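Tips for working next to the arm – kitchen and table side

Put together for the Skastilstead site, last changed 8/8/25. Add your own at the bottom of the sheet by the kettle, I'll type them up when I get a minute.

Short version for anyone starting this week. The arm does plates and portions now. You do everything around it. Less carrying, more looking. Takes a while to get used to, the wrists thank you and the eyes don't.

Table and lights

Glossy tops are a pain. Wipe with a barely damp cloth, then a dry one, and check from the arm's side of the table, not yours. Ceiling lights bounce straight up at the wrist camera and a bright patch between the fingers can look like an edge to it. Stand there, crouch, look. If you're squinting, it's struggling too. 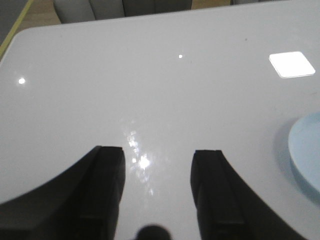

Fix is usually cheap. Slide the work a hand's width over before you start messing with settings. We lost most of a morning in May to settings. Moved the plate, done. Matte mat works as well but it has to lie flat, a curled corner is worse than no mat.

No polish spray on the tabletop, ever. Plain water, or a drop of dish soap if its greasy. Same cloth for the finger pads but a clean side. Stop the arm first – properly stopped, not paused.

Fingers and pads

Wipe pads at the start of every shift. Look down the grooves, crumbs love it in there. Old soft toothbrush gets them out.

Log the grip count when you change pads. Last set from Shirazi went 3,000 grips before they started slipping on rims. The set before that only made 1,062, but those got wiped with degreaser, so don't. Spare pads in the drawer under the tea towels, 2 sets. Take one, write it down, tell whoever orders.

Plates

One kind of plate per run. Mixing rims means the arm grabs too low on half of them. Pale plates on a pale table are harder for it than you'd think, leave clear space all the way round and don't park your cup next to it.

Practice with toy food. Cheaper, doesn't roll into the grout and rot. Corn is a good one to learn on – long, fatter at one end, lies at whatever angle it likes. Set it down crooked on purpose. If you line everything up nice and neat for the arm you'll think it's better than it is, then lunch comes.

Chairs stay on the far side during a run. Keep the near edge clear so you can get to the stop button wihtout climbing round somebody.

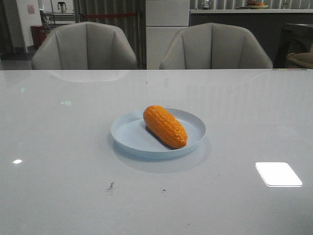
What changes for you

Pace, mostly. Used to be you set your own speed and slowed down when your back hurt. Now the Talleo screen sets it. You are allowed to turn it down. Really. 3 is the normal setting, drop it whenever you need to and nobody has to sign anything.

Breaks. The arm doesn't take any so people forget theirs. Stop it when you go, don't leave it running with one person watching two jobs.

Swap jobs half way through the shift. Watching is more tiring than it sounds. Whoever was loading goes to watching, other one loads.

Hands stuff is still ours – garnish, anything soft, anything hot, anybody who comes up and asks a question. Don't let the knife skills go. Prep by hand one tray a shift even if it's slower.

When it drops something

Stop, pick up, wipe, restart. Don't grab it mid move. Write what it dropped and where the plate was, the Prerkano people want both and will only email back asking for the other one.

Same drop again in the same spot, check the light before blaming the pads.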